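Point d'étape sur le projet « Paroles de vallée »
À l'attention de Gunvor Myklebust, fondation Fendier
8 octobre 2022

Chère Gunvor,

Vous m'aviez demandé un rapport « sans jargon et pas trop long ». Pour le jargon, pas de souci. Pour la longueur, je fais ce que je peux, parce qu'il s'est passé beaucoup de choses depuis notre dernier échange au mois de mai (et que je suis bavarde, vous le savez depuis notre premier coup de fil !).

Je rappelle en deux mots où nous en étions. Au printemps, on avait les enregistrements des anciens de la filature Karagiannis, une pile de cassettes prêtées par les familles, et à peu près aucune méthode pour les ranger. Votre subvention devait servir à numériser les cassettes, à transcrire les entretiens et à préparer l'exposition sonore de l'hiver prochain. Les deux premiers chantiers avancent bien. Le troisième, un peu moins, j'y viens.

Les cassettes

Tout est numérisé ! Jasmina Bošković a terminé la dernière boîte à la fin de l'été, dans le petit local derrière la bibliothèque, fenêtres fermées à cause des hirondelles qui faisaient un raffut terrible sur la prise de son. On arrive à 509 faces de cassettes, ce qui est plus que prévu : trois familles nous en ont apporté d'autres après l'article dans le bulletin municipal, et je n'ai pas eu le cœur de refuser. Certaines sont en mauvais état. Il y a des bandes collées, des passages où l'on n'entend plus qu'un souffle, et une face entière où quelqu'un a réenregistré un match de football par-dessus la grand-mère. Jasmina a quand même sauvé les dernières minutes, où la vieille dame chante une chanson de cardeuses que je n'avais jamais entendue ailleurs. Rien que pour ça, je suis contente.

Les fichiers sont rangés par famille, puis par date quand on la connaît. Une copie est chez nous, une autre aux archives départementales, et la troisième sur un disque que je garde à la maison, dans le buffet, entre la soupière et les nappes.

Les transcriptions

C'est le gros morceau, et c'est là que votre argent est passé en priorité. Nous avons à ce jour 2 218 pages relues, sur environ 3 491 attendues. Hatice Gündoğdu coordonne les relectures et elle est d'une patience que je lui envie. On s'est beaucoup disputés (gentiment) sur la façon d'écrire le patois. Faut-il corriger ? Faut-il noter toutes les hésitations ? Fatos Janevski voulait tout garder, les « ben » et les « t'sais », jusqu'aux quintes de toux. Hatice trouvait que ça devenait illisible. On a fini par adopter une règle simple : on garde les mots tels qu'ils sont dits, on enlève les toux, et on met entre crochets ce qu'on ne comprend pas. Il reste pas mal de crochets dans les entretiens des années soixante-dix, surtout quand les métiers tournent derrière.

Nous utilisons toujours le logiciel Gerkik pour caler le texte sur le son. Il est lent, il plante dès qu'on ouvre deux fichiers, mais il fait le travail et tout le monde sait maintenant s'en servir. J'ai regardé s'il valait la peine d'en changer en cours de route et je préfère attendre la fin du projet.

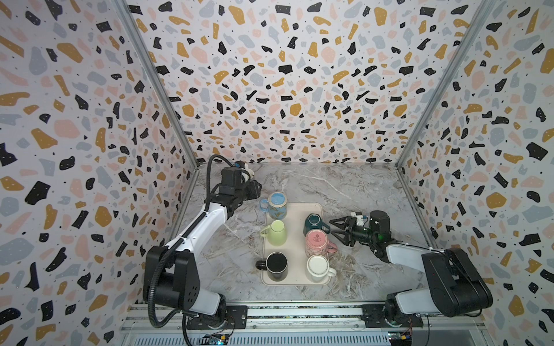
Une chose que je n'avais pas mesurée au départ, c'est le temps qu'il faut pour les autorisations. Chaque personne enregistrée, ou ses enfants quand elle est décédée, doit signer un papier qui précise ce qu'on a le droit de faire : consultation sur place, extrait en exposition, mise en ligne. Presque tout le monde dit oui pour la consultation. Pour la mise en ligne, c'est plus délicat. Un monsieur m'a dit qu'il voulait bien que son père parle de la grève, mais pas de son beau-frère, et il faut reconnaître que le passage sur le beau-frère est assez corsé. On coupera.

J'ai passé une bonne partie de septembre sur les routes avec mes formulaires. On prend le café, on regarde les photos de mariage, on parle de la filature, et au bout de deux heures on signe. Je ne sais pas faire autrement et je crois que ça ne marcherait pas autrement. J'ai donc dépassé la ligne « déplacements » du budget, et j'ai compensé avec la ligne « fournitures », où nous avions été très larges. Le détail est dans le tableau que vous recevrez par courrier séparé. Dites-moi si ce glissement vous pose problème, je peux encore le rectifier d'ici la fin de l'exercice.

L'exposition sonore

Bon. Là, on a du retard.

La salle du moulin, qui devait nous accueillir, ferme pour des travaux de toiture dont la date de fin bouge à chaque réunion. J'ai visité deux autres lieux. L'ancienne école de Wosico est magnifique mais elle résonne comme une cathédrale, impossible d'y faire écouter des voix fragiles. La salle paroissiale est plus petite, avec de la moquette partout (affreuse, orange, parfaite pour le son !), et le curé nous la prêterait gratuitement à condition de tout démonter avant le carême. Je penche pour la moquette.

Doina Vlachou, qui s'occupe de la scénographie, a déjà adapté ses plans. Elle a abandonné le grand couloir et propose des postes d'écoute avec des fauteuils dépareillés, où l'on s'assoit à deux avec un casque chacun. L'idée me plaît beaucoup. Les gens du coin viendront en famille, ils auront envie de se donner des coups de coude quand ils reconnaîtront une voix. Elle voudrait aussi un poste à hauteur d'enfant, avec des extraits très courts : le sifflet de la filature, le bruit des sabots dans la cour, la recette de la soupe aux orties racontée par deux sœurs qui ne sont d'accord sur rien.

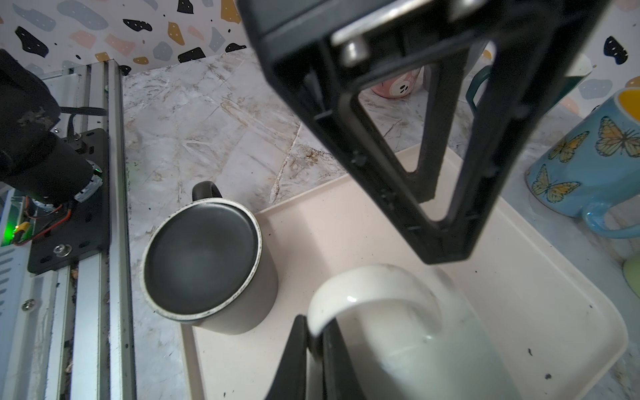

Pour le choix des extraits, on procède à l'oreille. Chaque mardi soir, on se retrouve à quatre ou cinq, on écoute, on note ce qui nous a fait lever la tête. C'est subjectif, j'assume. Fatos tient à ce que les ouvrières arrivées de l'étranger aient autant de place que les familles installées depuis toujours, et il a raison : elles sont très présentes dans les registres de paie et presque absentes des cassettes. On a donc décidé d'enregistrer quelques nouveaux entretiens cet automne, avec celles qui vivent encore dans la vallée. Deux ont déjà accepté. La première m'a prévenue qu'elle ne parlerait que dans sa cuisine et que je devrais manger avant de repartir, ce qui me va très bien.

Côté matériel, il nous manque encore les casques. J'avais prévu des modèles trop bon marché, on les a essayés et ils serrent les oreilles au bout de cinq minutes. Doina a demandé un devis pour quelque chose de plus confortable. Je vous l'enverrai dès que je l'ai, sans vous demander de rallonge pour l'instant.

Ce qui nous attend

D'ici Noël, je voudrais boucler la relecture des entretiens de l'atelier de teinture, qui forment un ensemble à part, et signer la convention avec la paroisse. Les nouvelles transcriptions démarreront en janvier. Hatice sera absente une partie de l'hiver et Jasmina prendra le relais pour la coordination, elles ont déjà commencé à se passer les dossiers.

Il me reste aussi une question pour vous. Dans la convention, il est écrit que tous les supports publics doivent porter le logo de la fondation. Est-ce que cela vaut pour les petites étiquettes posées sur les fauteuils ? Elles font la taille d'un ticket de métro et le logo devient une tache. Si un grand panneau à l'entrée vous suffit, Doina vous en sera éternellement reconnaissante.

Je suis joignable tous les matins sauf le mardi, et si vous passez dans la région avant l'hiver, venez donc à une de nos soirées d'écoute. Il y a toujours du gâteau.

Bien à vous, et merci encore de votre confiance,

La responsable du projet « Paroles de vallée »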